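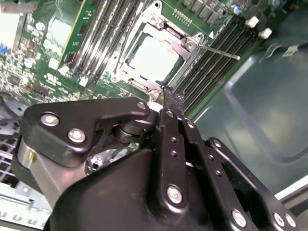 Gripper at the processor socket, lever side. Memory slots on both sides of the bracket.

Flostcombe refurbishing line: automated teardown cell, third progress report
Period covered: March through June

1. Where we stand

We are now far enough into the Estitz lease to say which parts of the sales pitch hold up and which don't. The short version is that the arm gets to the right place on a board more often than I expected, and that getting there is a small part of the job. I would not sign the purchase option on what we have today.

The package under review is the Estitz board service kit: arm, two-finger gripper, wrist camera, control software and a support plan. We pay for it by the month. The brochure says it will "process mixed server and desktop boards without fixtures." Mixed is the word to watch. We gave it nine board layouts to learn this period. Estitz counts all of them as supported, and by their definition that means the software can find the socket. It does not mean the processor comes out.

2. Processor removal

This is the task we leased the kit for. It breaks down into releasing the lever, opening the retention frame, lifting the processor and setting it in a tray. Our staff do it by hand without thinking much about it. For the cell, each step is its own program with its own way of failing.

Old thermal paste is the first headache. A good share of what comes through Flostcombe still has it, and a smeared processor does not look to the camera like a clean one. Estitz told us in April that the vision model had been trained on "all common surface conditions." Our log has 19 stops in which the software asked for a person to confirm the outline of the chip. I have asked for their training breakdown twice and have a slide deck to show for it.
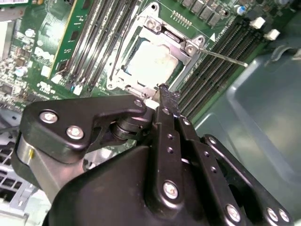
Paste residue on the heat spreader. Fingertip at the lower edge of the retention frame.

The second headache is room. The gripper is a bulky thing with wide linkage plates, and the work sits deep inside a case with memory slots close by on either side. The fingers are slim enough at the ends. The rest of the hand is what runs into trouble, and on two of the layouts we had to pull the memory by hand before the arm could come in at a usable angle. Estitz's cycle time figure leaves that step out. Ours will not.

To be fair to the kit, repeat positioning has been good. Once a layout is taught, the arm goes back to it after a restart without drifting, and we have not had to re-teach one except after moving the bench -- which was our doing.

3. Software and support

The Oreo release (their name for the spring update) went on in May. It was supposed to bring automatic handling of chassis variants. What we got was a longer menu where the operator picks the chassis from a list. That does help, since picking the wrong one used to be easy. It is still a person picking from a list.

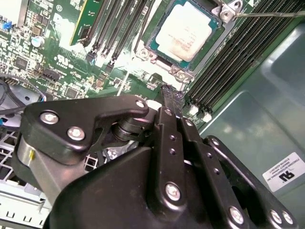 Approach from below the socket, with a FOXCONN label on the chassis side wall.

Support tickets get a same-day answer and a slow fix. Of the nine tickets we opened, the ones about cables and power were closed quickly. The ones about grip force are open. There is no force readout at the fingertip in the version we leased, only an estimate from motor current, and I don't think an estimate is good enough next to socket contacts. The Chuang add-on sensor is said to solve this. It is priced separately, and I had to ask before anyone brought it up.

4. Cost

The lease is on budget. Operator time is over, because the cell needs somebody near it, and a person standing near it could be pulling processors. The payback model we submitted with the original request assumed 1,000 boards a month with one attendant for two cells. I no longer stand behind that assumption and will send a revised model with the next report.

5. Next period

Run the Chuang sensor on a trial basis, if Estitz will lend one at no charge.
Time the full job, including memory removal and every stop, against a person at the next bench.
Drop the two worst layouts from the test and say so plainly in the results.
Hold the decision on the purchase option until the timing is done.

I'd also like an inspection step for open sockets before we let the cell work on anything we plan to resell. A bent contact costs us the board, and at present we would find out at power-on.

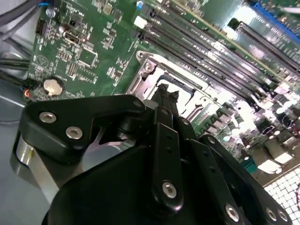

Estitz support wrote back on the draft of this section that open-socket work was never in the standard scope, that the fingertips should be kept clear of the contacts at all times, and that an inspection routine could be quoted as custom development. The reply gave no price. I have asked for one in writing, along with the page of the contract where the standard scope is set out.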